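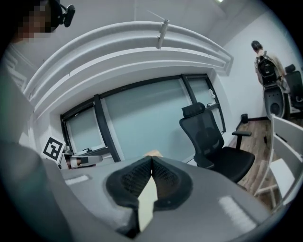

151 bus returns to Skedby, in one direction

January 3, 2023

The 151 bus is going back to Skedby. Passengers hoping to leave again on the same bus will need to be patient, as the new timetable only has it calling there on the way out from Dernport.

The service was taken out of the village in November, when the operator, Grester Buses, moved the route on to the bypass to save time. It did save time. The run between Dernport and the hospital became 3 minutes shorter, and on a good morning the bus now waits those minutes out in the hospital lay-by with its engine off and its doors shut.

A petition asking for the stop to be put back was signed by 810 people, a fair result for a village whose road sign invites you to thank it for driving carefully before you have noticed you are in it. Grester said at first that it had "noted the strength of feeling". A fortnight later it said it had noted it again, and published a review.

The review runs to 83 pages. Most of them deal with the junction at the top of Mill Lane, where a bus coming from Dernport can turn left into the village without trouble but a bus coming the other way has to turn right across the traffic. Buses made that right turn for years, mostly by means of somebody in a van flashing their lights and waving. The review calls this "informal priority" and does not care for it.

So from the middle of the month, buses out of Dernport will turn in at Mill Lane, stop outside the Nwosu Stores and rejoin the main road by the church. Buses into Dernport will stay on the bypass and go straight past. Anyone in Skedby who wants to get to town can catch the outbound bus to the hospital, stay in their seat while it turns round and come back through the same countryside facing the other way. Grester has confirmed that this will be charged as two journeys unless the passenger has a day ticket.

The alternative is to walk to the stop on the bypass, which still has its pole and its bin. The shelter went for repair last winter and has not been heard from since. There is a pavement for most of the way.

Feeling at the Nwosu Stores was mixed when the notice went up in the window. One customer said half a bus was better than no bus, and another wanted to know which half. The shop itself is pleased to have the stop back outside — takings on newspapers and hot drinks dropped off once the morning queue had gone — although the queue it remembers so fondly was for the bus into Dernport, the one that will not be coming.

The parish council has welcomed the decision "in principle" and asked for a yellow box to be painted at the junction so that the right turn can be tried again. That is a matter for the county's highways department, which says it has no record of a request for a yellow box. It does have a record of a request for a mirror, made some years ago, and would be happy to look into that.

Evening buses are not affected, as there are none. The Sunday service stays as it is, leaving Dernport mid-morning and going through Skedby in both directions, right turn included. Asked why the junction was safe enough on a Sunday, Grester said traffic levels were different at weekends and that the Sunday service was run under a separate contract, with its own review due in the spring.

New timetables can be picked up at Dernport bus station and on board the 151. Copies for the Skedby stop are being printed and will be put up once the timetable case, which currently holds the one for the summer before last, has been unlocked. The key is thought to be at the depot.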